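Den Tisch zu zweit tragen: Notizen zur Einrichtung

Seit März betreue ich in Jolitz einen humanoiden Roboter, den wir intern Solberg nennen. Meine Aufgabe ist die Einrichtung: Arme, Hände, Kabel, Nullpunkte. Ich schreibe diese Notizen vor allem für mich selbst, aber zwei Leser haben gefragt, wie man eine Maschine auf das gemeinsame Tragen vorbereitet, und so stelle ich sie wieder hier in den Blog. Deutsch ist nicht meine erste Sprache, ich bitte um Geduld mit den Artikeln.

Bevor jemand mit Solberg etwas anhebt, prüfe ich immer zuerst die Aufhängung am Kopf. Die Leinen sollen bei normalem Stand nicht ziehen, aber sie dürfen auch nicht so lang sein, dass der Roboter bei einem Sturz den Boden erreicht. Ich lasse ihn dafür leicht in die Knie gehen und sehe, wann die Leine straff wird.
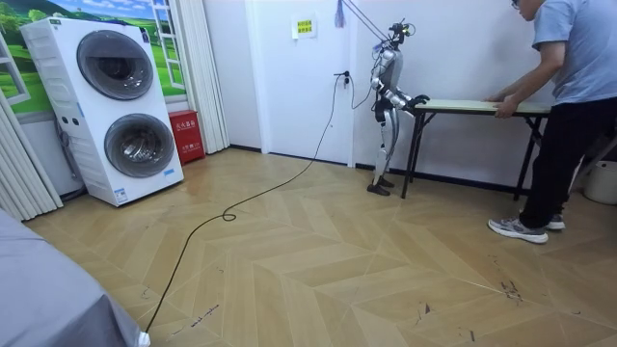
Solberg links, der Kollege rechts, dazwischen der Klapptisch.

Der Mensch am anderen Ende ist für die Regelung eine große Störung. Er zieht, er schiebt, er hebt seine Seite ein bisschen früher. In meiner ersten Einstellung waren die Arme viel zu steif, und jede kleine Bewegung vom Kollegen ging direkt in die Schultern und von dort in die Füße. Ich habe die Steifigkeit im Ellbogen in kleinen Schritten reduziert und nach jedem Schritt die gleiche Strecke wiederholt. Das ist langweilige Arbeit, aber wenn ich zwei Werte gleichzeitig ändere, weiß ich am Abend nichts mehr.

Zwischen den Durchgängen stelle ich den Roboter in die Grundhaltung, Arme nach unten. Dann lese ich die Temperaturen der Gelenke ab und warte, bis die Schultern wieder unter 50 Grad sind. Der Kollege bleibt in dieser Zeit beim Tisch, damit wir mit der gleichen Position weitermachen können. Eine Pause kostet uns meistens 900 Sekunden, das habe ich fest im Ablauf eingetragen. 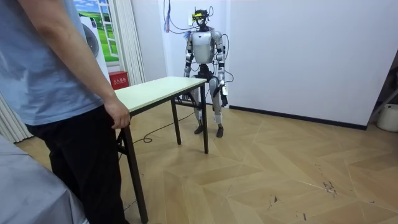

Die Hände

Am meisten Zeit brauchen die Finger. Die Hände kommen von Rovholm, und die Anleitung ist gut, nur geht sie von runden Gegenständen aus. Eine Tischkante ist flach und dünn, und die Finger suchen dort nach einem Widerstand, den es nicht gibt. Ich habe deshalb eine eigene Griffhaltung gespeichert und korrigiere sie mit den Bildern aus der Kopfkamera.
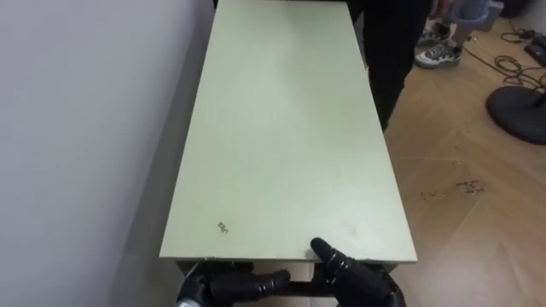

Den Nullpunkt der Finger mache ich jetzt jeden Morgen neu, vor dem ersten Heben. Früher habe ich das nur nach einem Neustart gemacht und mich über kleine Unterschiede zwischen links und rechts gewundert. Beim Kontrollieren achte ich besonders auf den rechten Zeigefinger: Er zeigt hier nach oben und liegt an der vorderen Kante an, während die linken Finger waagerecht nach rechts gestreckt sind. Solche Haltungen notiere ich mir zusammen mit den Werten der Motoren, sonst kann ich sie später nicht vergleichen. Wenn ein Finger mehr Strom braucht als der gleiche Finger der anderen Hand, schaue ich zuerst auf das Kabel am Handgelenk und erst danach in die Software.

Für die Griffkraft habe ich noch keinen endgültigen Wert. Zu wenig, und die Platte rutscht beim Drehen. Zu viel, und die Motoren in der Hand werden warm, bevor wir an der Wand vorbei sind. 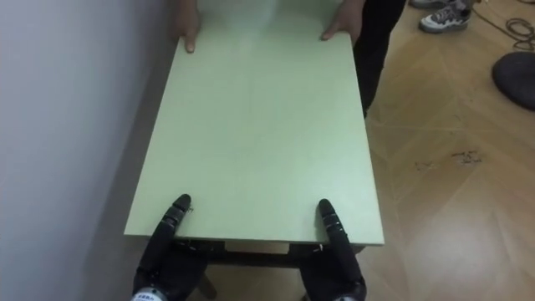 Zurzeit lasse ich die Kraft beim Anheben kurz steigen und nehme sie danach wieder zurück. Mit dieser Einstellung bin ich zufriedener als mit der konstanten Kraft, auch wenn der Übergang noch etwas ruckelt. Otholm hat mir eine neue Firmware für die Armregler versprochen, dort soll man den Übergang weicher machen können. Bis sie da ist, bleiben die alten Werte im Heft stehen, und als Nächstes tausche ich die Zugentlastung am linken Unterarm.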